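Laltdale Robotics Short Course
Unit 4 Handout: Collecting Demonstrations by Hand Guiding and Remote Control
Revised August 13, 2019 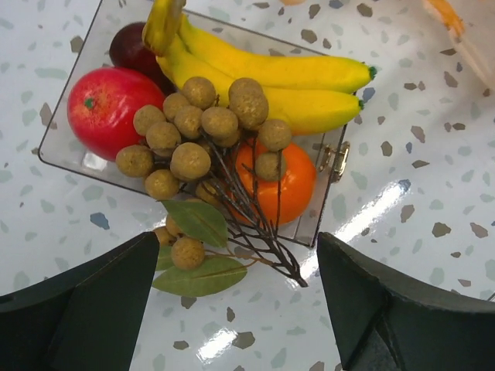
4.1 Purpose of the unit

Units 1 to 3 dealt with robots that follow a path written out in advance. Unit 4 deals with robots that are shown a task by a person. The showing is called a demonstration. A set of demonstrations of the same task is called a demonstration set, and a controller fitted to that set is called a learned policy. This handout covers the first of these terms in detail, the second in part, and leaves the third to Unit 6.

Students should have read the notes on joint limits and coordinate frames. The bench exercise at the end assumes both.

4.2 Two ways of showing

Hand guiding. The operator takes hold of the arm and moves it through the task. The motors are set to cancel the weight of the arm and otherwise offer little resistance. Joint angles are recorded as the arm moves. The gripper is opened and closed with a button near the wrist or with a foot switch.

Remote control. The operator stands or sits away from the arm and moves an input device. The input may be a joystick, a handheld tracker, or a second, smaller arm of the same shape (a leader arm). The working arm follows. Both the command sent and the position reached are recorded, and the two are seldom identical.

The main differences are as follows.

Forces. In hand guiding the operator feels contact through the arm, although the feeling is mixed with the operator's own push. In remote control the operator feels nothing unless the input device has motors of its own.

Field of view. In hand guiding the operator's arms and body often pass in front of any fixed camera. A policy trained on those pictures will later be run without a person in them, and performance can drop for that reason alone. Remote control keeps the operator out of the pictures.

Actions. Hand guiding gives positions. It doesn't directly give the commands that would have produced those positions. They have to be worked out afterward, usually by treating the next recorded position as the command. Remote control gives the commands as issued.

Fatigue. Moving a mid-sized arm by hand for an hour is tiring. Leader arms are lighter. Joysticks are lighter again but slow for tasks that need the wrist to turn while the hand moves.

In the Wumadance software used on the course benches, the two modes are set on the Session page under Source. The setting can't be changed once a session has been opened. Close the session and open a new one.

4.3 What is recorded

Each demonstration is stored as one episode. An episode in Wumadance holds:

- joint angles and joint speeds
- gripper opening, as a fraction between closed (0) and open (1)
- commanded position, in remote control only
- pictures from the wrist camera
- pictures from the bench camera, if one is fitted
- a text line naming the task
- a mark of success, failure or discard, set by the operator

The streams do not arrive at the same rate. Joint data come in faster than pictures. Wumadance stamps every sample with the clock of the bench computer and lines up the streams when the episode is saved. For each picture it keeps the joint sample nearest in time. If the gap between the two is longer than 110 ms, the episode is flagged and must be checked before use.

Students often ask whether the unaligned joint data are lost. They are kept in a separate file and can be used for other work.

4.4 The wrist camera

A camera at the wrist moves with the gripper. A fixed object therefore moves in the picture whenever the arm moves, and the gripper fingers stay in nearly the same place. This has several consequences.

Position of the object relative to the gripper can be read from the picture fairly directly. Position of the object relative to the base of the robot cannot, unless joint angles are used as well.

Near the moment of grasp, the fingers or the held object may block much of the view. The last few pictures before closing are the ones that matter most for aim, so the approach should be made in a way that keeps the grasp point between the fingers and in sight.

Glossy surfaces return highlights that shift as the camera shifts. A policy may respond to a highlight as though it were an object edge. Lamps should be left where they are within a session and moved between sessions, so that the set as a whole contains more than one lighting condition.

Exposure should be fixed by hand before the first episode. Automatic exposure changes the brightness of the table when a pale or dark object enters the view.

4.5 Choosing the objects

Rigid, separate objects such as blocks are the usual starting point. They are easy to grasp and easy to reset. They teach the operator very little about grasp choice, and the course moves off them after the first bench session.

Artificial fruit is used for the second. The pieces keep their shape over a long session and don't bruise. They also differ in useful ways. An apple or a tangerine is close to a sphere, and the direction of approach matters little if the fingers open wide enough. Bananas joined at the stem are long and curved, and must be taken across the short side or by the crown. A cluster of longans on a branching twig is harder than either. It has many possible grasp points, it hangs over whatever is next to it, and part of it may move when another part is lifted.

For a cluster, decide before recording where it is to be held. Taking it by the twig leaves the fruit free to swing. Taking it by the body of the cluster is steadier but needs a wider opening and may catch a neighbouring piece. Either is acceptable. Mixing the two in one small set is not, unless the text line states which was used. A learner given both under one label may produce a motion that lies between them and reaches neither.

Objects in a shallow tray add the rim as an obstacle. With a clear tray, the rim may show only as a faint line in the picture, and depth sensors are unreliable on clear plastic. Lift straight up until the object is clear of the rim before moving sideways. Do this in every episode, including those where the object is near the middle of the tray.

4.6 Operator practice

Speed. Move at a steady, moderate pace. Long pauses are a common fault. During a pause the picture does not change and the recorded action is zero, and a learner may pick up the habit of stopping there. If a pause can't be avoided, trim it from the episode or discard the episode.

Start pose. Begin each episode from a pose within the start region given on the bench sheet. Vary the pose within that region. An identical start every time gives a narrow set.

Corrections. A small miss followed by a recovery is useful and should be kept. A large miss, a dropped object or a collision with the table should be marked as failure. Do not mark an episode as success on the grounds that the object ended up in the right place after being pushed there.

Ending. Open the gripper, withdraw, hold still briefly, stop recording. The hold should be the same length in all episodes.

Reset. Put the objects back by hand with recording stopped. Change the order and angle of the pieces between episodes. Operators tend to return things to one familiar layout. The Gashi layout cards give a drawn layout for each episode and should be used in order.

4.7 How many demonstrations

There is no fixed number. It depends on the task, the range of layouts, the learner and the consistency of the operator. For the bench exercise each pair collects 200 episodes over the length of the unit. This is enough to fit a policy for one object type in one tray position. It is not enough for a policy that covers all objects in all positions, and results in Unit 6 should be read with that in mind.

The shared course set, Plimoneo, holds 3,000 episodes collected by earlier groups on the same model of arm. It may be used for pre-training in Unit 6. It contains both hand-guided and remote-controlled episodes, and the Source field must be checked before the two are combined. Episodes recorded before January have no success mark and should be left out.

4.8 Checking a set before use

Play back a portion of the episodes at normal speed. Look for the following.

Frozen pictures. The joint data continue but the picture repeats. The usual cause is a loose camera cable at the wrist.

Gripper drift. The recorded opening does not reach 0 or 1 at the ends of travel. Recalibrate the gripper and note the episode where the drift began.

Wrong text line. The object named is not the object grasped. Correct the line; the episode can be kept.

Saturated commands. In remote control, the operator has moved faster than the arm can follow, and the command runs ahead of the position for a long stretch. Such episodes should be discarded.

Then plot the start position of the gripper for all episodes, seen from above the table. The points should cover the start region without large gaps. Do the same for the grasp position.

4.9 Safety at the bench

In hand guiding, one person guides the arm and the other keeps a hand at the stop button. Check the payload setting before releasing the brakes. If the setting is wrong the arm will rise or sink when released.

In remote control, nobody reaches into the work area while the link is live. Pause the link for every reset. With a leader arm, match the poses of the two arms before resuming the link. The working arm will otherwise move to meet the leader at once.

Fingers, sleeves and lanyards are to be kept away from the gripper in both modes.

4.10 Bench exercise

Part A. Record 20 hand-guided episodes of moving the apple from the tray to the table. Use the layout cards.

Part B. Record 20 remote-controlled episodes of the same task with the same cards.

Part C. For both sets, plot gripper height against time with all episodes on one graph. Comment on the spread during the approach and during the lift.

Part D. Repeat Part B with the longan cluster. State the grasp point chosen and give the number of failures.

Part E. Complete the remainder of the 200 episodes in the mode your pair prefers. Give grounds for the choice in no more than one page, with reference to the plots from Part C.

Submit the session files and the written page together. Flagged episodes may be included if they have been checked and the check is noted in the session log.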